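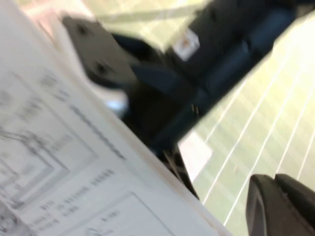

I have wanted a robot arm on my desk since I was old enough to be told no, and now I have one. The Jarkden Skorkora kit has been at my place long enough that I've stopped showing it to everyone who comes by (mostly), so it's time to write up what it's like to live with.

Short version for those who scrolled straight here from the forum: I love it, it has two problems that bugged me, and the full kit is worth the extra money if you want the wrist camera. You do want the wrist camera!

What you get

The full Skorkora kit is $206 more than the bare arm. For that you get the camera that sits down by the gripper, the rubbery finger pads, a second power supply and a year of Giddale, the service where your recordings go and where the training happens. The bare arm is the same arm. You can add the camera later, but then you have to take the wrist apart, and I have watched Guadalupe Lozano do that at my kitchen table and it was a long evening for both of us.

Building it took me most of a weekend. The instructions are good where it matters, meaning the motors are labeled and the wiring order is spelled out, and a bit thin on the shoulder joint, where I put a bracket on backwards and only found out when the arm tried to wave at the ceiling. If yours does that, it's step 20. Go back and check step 20.

Teaching it

You hold a second small arm, the leader, and move it around, and the big one copies you. Do that enough times on one job, upload everything to Giddale, wait, and you get back a model that tries to do the job alone. I had read about this for years and I still laughed out loud the first time it moved with my hands in my lap.

I started with putting a sponge in a cup. It got good at the sponge. Then I wanted something harder and went for paper, partly because I have a drawer full of manuals and partly because Emiko Kikuchi told me paper would break my heart. Emiko builds much bigger machines than this for a living and she was pretty much right. A sponge forgives you. A page slides, curls, comes up with its neighbor, or sits there flat while two fingers pat at it like a cat.

What I've learned so far about paper, in case it saves you a few evenings:

Turn the speed limit down. The default is fine for blocks and way too brisk for anything that lies flat. The wrist camera picks up a lot of blur when the arm swings, and the model has to work with those pictures too. I dropped mine to 41 percent and left it there.

Single sheets and open booklets are two different jobs. I mixed them in one set at first and the arm seemed to split the difference. Now each has its own set.

Go in from the outer part of the page. I kept starting near the fold when I was tired, where the paper curves down, and the arm copied my bad habit perfectly.

Record your misses if you recover from them. I was deleting every clumsy take. Emiko asked why, and I had no answer, so I started keeping the ones where I fumbled and then fixed it. The next model was much better at having a second try.

Pick a spread that gives the camera something to look at. My favorite for practice has solid text on the left and a line drawing on the right, with an arch shape in it, so even a smeary picture tells you which side you're over. I bring the fingers down to the right page, low, under the labels for the drawing.

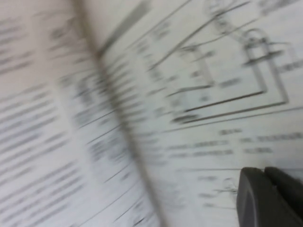
The Giddale part

I was ready to grumble about a subscription and I mostly can't. Uploading is one button. Training on my last paper set ran overnight and was waiting for me at breakfast. You can play every recording back with the camera view next to the joint readings, and that one screen taught me more than the whole help section – you see exactly where your hand hesitated.

The help section does need work. Half of it still talks about Ayala, the older arm, and the menus don't match. Searching for anything about the gripper gets you Ayala pages first. I wrote to support about it and got a friendly reply the same afternoon, and the pages are still there.

Things that bugged me

The fan in the power supply. It has a whine that I can hear from the hallway. The spare one whines too, at a slightly different pitch, so at least I have a choice.

The finger pads wear. Mine went shiny after some 13 hours of use and stopped gripping paper well. Jarkden sells them in pairs and I'd buy a couple with the kit. A wipe with a damp cloth brings the old ones back for a little while.

I'd also like a longer cable on the leader arm. I sit too close to the thing and have been bumped on the knuckles more than once.

Would I buy it again

Yes, and the full kit this time without dithering over it for a month. If you only want to play with motion and don't care about training, the bare arm is a lot of fun and you can get going the same weekend. If you're hoping for something that will file your paperwork, wait a few years, or lower your idea of filing!

Guadalupe is coming over in December with her arm so we can try two at once on the same booklet, one holding and one turning. I've already cleared the table and ordered more pads. If anyone has run two Skorkoras off one laptop, please leave a comment and tell me which ports you used.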